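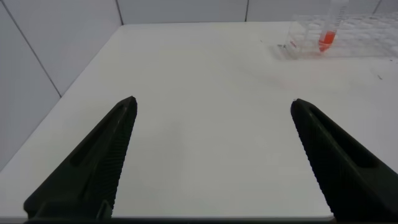

Sipho Engelbrecht asked last session whether a plain white table really needs a whole unit, and couldn't we just wipe the thing and get on with it. Fair question! I'd like to spend the first half of class on it, so bring whatever notes you took on surfaces.

Course notes > Workspaces > Unit 6: The tabletop

My own feeling is that a smooth white top is the hardest one to look after and the nicest one to work on. Crumbs show, pencil shows, the ring from somebody's tea shows (mine, usually). On a patterned top you can ignore all that for weeks, and people do. I grew up with a speckled counter and I couldn't tell you what was on it.

For the practical, work in pairs. Start at the back edge, where the top runs up to the wall, and come forward in overlapping strokes. Most people start in the middle - I still do at home - and push everything into the far corners. Damp cloth first, then a dry one. Go easy on the cleaner. Two sprays will do a table, and the streaks you see afterward are nearly always leftover product.

Then look at it from low down, with your chin practically on the edge. Light gray patches can be shadow or they can be film, and from standing height I can't always tell which. Move your head a little. Shadow from the room stays put on the table, but a greasy patch changes as you move.

Lizelle Le Roux's handout from the Evstead course has a longer section on corners, pages 7 to 18, and it's worth reading before you write up. She likes a soft brush for the seam by the wall. I use a folded cloth over a butter knife, and we've agreed to disagree.

Write-up: one page, your table before and after, and which strokes you'd change. Hand it in at the start of Unit 7.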